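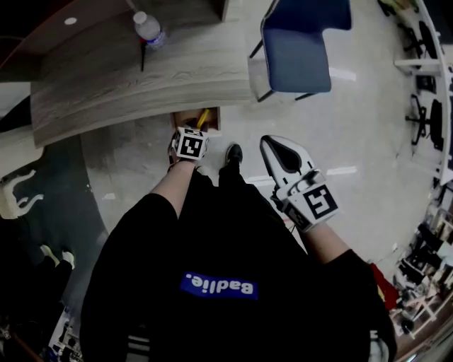 Teaching the Helper: What Automation Changed for Seven People at Endomero

Final project report, Work and Technology seminar
Luana Cordeiro and Han-gyeol Yoon
Submitted Oct 6, 2022

Where the idea came from

When we started this project we thought we would be writing about robots taking jobs, which is what most of our class expected too, and we had a long reading list ready to go. Then we spent a good part of July at Endomero, a small company that prepares and returns rental equipment for offices and schools, and the story we found there was a lot more tangled (and, for us at least, a lot more fun to listen to). The company is putting in a robot arm called Trutitz to take over some of the picking and sorting. Before the arm can do much of anything, people have to show it how. So the same workers who used to sort small parts all day now spend part of the day sorting them with a gripper in one hand, so that their movements can be recorded and used for training.

We wanted to know what that does to a person's day. Do they feel like they are being replaced, or promoted, or just handed one more chore? Do they walk differently, talk less, get tired in new places? Those were our questions, and we are grateful to our instructor, Gifty Baidoo, for talking us out of the eleven or so others we had written down.

How we went about it

We talked with seven people who work at Endomero, most of them more than once, usually over lunch and sometimes while they were working if they said they didn't mind. We also sat in on recording sessions and kept notebooks. Han-gyeol tried the gripper himself for two sessions and was pretty bad at it, which got us a great deal of goodwill and some very good quotes.

The company let us look at its session log. It had 231 recorded sessions in it by the time we finished, with the name of the task, the start and end time, and a line for comments. Most of the comment lines are blank, but a few people clearly enjoyed having the space, and we read every one of those.

We should say that Han-gyeol shares a family name with Yoon, the firm that supplies the recording software. He has no connection to it.

What the work is like

A session starts with a marker, a small white cube with a black-and-white square pattern on top. The gripper carries a pattern of its own on its body, near the wrist. The software follows these patterns to work out where the hand is going. The worker holds the gripper, the finger does what a finger and thumb would normally do, and each task gets repeated until the person running the session is happy with the set. People record in their ordinary clothes, in ordinary rooms with desks and chairs in them, and we had honestly pictured something closer to a laboratory.

Uthai Chareonsuk has worked at Endomero longer than anyone else we spoke to, and he gave us the clearest account of what changes. "With my hands I never think," he told us. "I pick up the part and I am already looking at the next one. With this I have to think about the part the whole time." He said the first week gave him a sore forearm and the second week gave him a headache, and that by the third he had mostly stopped noticing either. He also said he has started to see how many small tricks he uses, like tipping a flat piece against the side of a tray to get hold of it, and that he is a little proud of them now that somebody wants to write them down.

Several people said the opposite about the pace. Sorting used to have a rhythm to it, with the radio on and people chatting across the table. Recording is stop and start. One worker told us she missed being able to drift off. Another liked it better for exactly the same reason, and said the hours go faster when you have to pay attention.

Pay, credit and the question of the arm

Nobody we interviewed had lost hours when we did our visits. Recording time is paid at the normal rate, and this was the thing we heard the most complaints about. Soon-im Yeom, who schedules the sessions and used to be a sorter, thinks it should be paid higher. Her reasoning is simple: a tray you sort is sorted once, while a tray you record keeps being useful to the company long after you have gone home. She has brought this up with the managers three times and had a polite hearing each time. At the end of our visits there was still no decision.

There was also the matter of whose names go where. The log lists the worker for each session, but the files sent on for training carry only a number. Some people were glad of that. Uthai would have liked his name on his.

As for the arm itself, feelings were mixed and changed from day to day. On days when Trutitz dropped things, people were fond of it. On days when it did well, the table got quieter. We noticed this in our own notes before we ever asked about it, and when we did ask, two people laughed and said yes, that was about right.

A comparison, and its limits

We had hoped to set Endomero side by side with Civis, a records-storage company across town that put in automatic shelving a few years ago. We only managed a single visit and one long conversation there, so please take this part lightly. At Civis the machines arrived finished. Staff were trained on them in an afternoon and had no say in how they moved. The person we met described the shelving the way you might describe the weather. At Endomero people argued about the arm, gave it advice and took its mistakes a bit personally. We suspect that having a hand in the teaching explains some of this, but the two workplaces are different in so many ways that we can't say how much.

What we would do differently

We would start earlier, first of all, and we would ask to see the pay rules at the beginning and save ourselves a lot of confusion. We would also talk to people's families, because more than one worker mentioned explaining the job at home and getting blank looks. Luana would like it noted that she wanted a longer section on the session comments, and she still thinks that material deserves a paper of its own.

If another group takes this up, Soon-im has said she is happy to hear from them. She asks that they come outside the last week of the month, when the returns pile up and there is no time to sit down with anyone.

Our thanks to everyone at Endomero for the lunches, and for letting Han-gyeol keep trying.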